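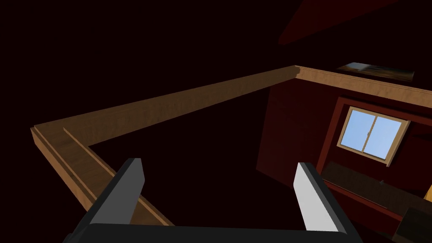
3 min read

For my capstone I moved a small company's file server and booking database out of a closet and onto rented cloud machines, and I want to write down how it went before I forget the boring parts (the boring parts took most of the semester).

The company is Purton, a bike and kayak rental place in Pristside. They had 38 staff accounts, one aging server, and a backup drive that someone was supposed to swap every night. My job was to plan the move, do it, and hand it over with notes a non-technical person could follow.

I started with an inventory. I figured I'd find a few shared folders. I found 155, and a lot of them were copies of other copies with names like "final new use this one." Sorting those out with the office staff ate three whole weeks, and I'd budgeted three days! If I did it again I'd start there and leave the fun diagrams for later.

For hosting I compared two providers, Asov and Restrepo. Restrepo had the nicer dashboard, and I really wanted to pick it. But Asov let us set a hard spending cap, and the owner had been very clear that a surprise bill would be the end of the whole thing – so Asov it was.

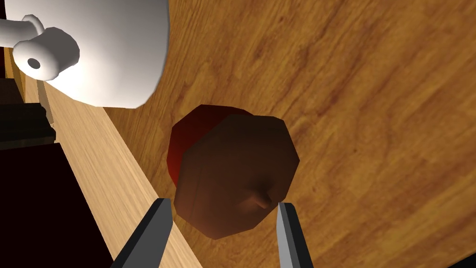 The database went over first, late in the evening after the shop closed. My first import stopped partway through with 2,608 booking records rejected, all for the same dumb reason: the old system stored dates as plain text, in two different formats. I wrote a short script to clean them up, ran the import again on a test copy, and compared the totals before touching the live one.

Then came the files, which were slow but pretty uneventful. Permissions were harder. The old server let everyone see everything, so people were used to that, and I got a bunch of messages in the first week from folks who couldn't open the payroll folder (good!) or the repair log (oops, my mistake, fixed the same day).

Restoring from backup is the one piece I only tested on a single folder. A full restore test is first on the handover list, along with turning off the old server in July.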